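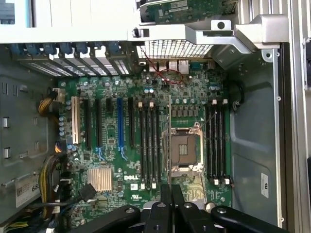
The second life of the office computer

By Gus Lindqvist

When an accounting firm in Ballarat closed its upstairs office last year, it left behind 59 desktop computers, a fax machine and a cupboard of keyboards. The landlord wanted the lot gone by the end of the month. A skip would have been the quickest way.

They went to Troverer instead, a refurbishing business in a former tyre shop on the edge of town. Marthinus Radebe started it after 15 years of fixing school computers, and he still does most of the sorting himself.

"People think old means broken," he says. "Most of what comes in was switched off because a lease ran out."

Office machines usually get replaced on a schedule. The lease ends, a truck arrives and the whole floor is swapped over in a weekend. What happens to the old ones depends on who signed the contract. Some are sold overseas by the pallet. Some sit in storage until the people who knew the passwords have left.

At Troverer each machine is logged and its drive wiped before anything else is done. Then it is either repaired or stripped. Memory and processors come out first as they hold their value and fit in a drawer. Workstations are worth the extra time, Radebe says, as they were built to be opened and the parts come away without a fight.

A basic desktop with a fresh drive sells for $115. Buyers are mostly students, retirees and small clubs. A bowls club bought two in September, one for the bar and one for the draw.

The boards that can't be reused go to a metals recycler, Kerkard, which pays by weight. The price moves around, and Radebe has learned not to plan on it. Plastic is harder. He has over 504 kilos of it out the back — beige fascias, mostly — and nowhere nearby that will take it.

He would like councils to collect working computers separately from the general e-waste pile, where they get rained on and have their cables cut off. He put the idea to his own council and was asked to fill in a form, then a longer one.

In the meantime the phone keeps ringing. A dental practice has a storeroom to clear. A high school two towns over is changing suppliers and wants to know whether he takes monitors.

He does, if they come with their stands.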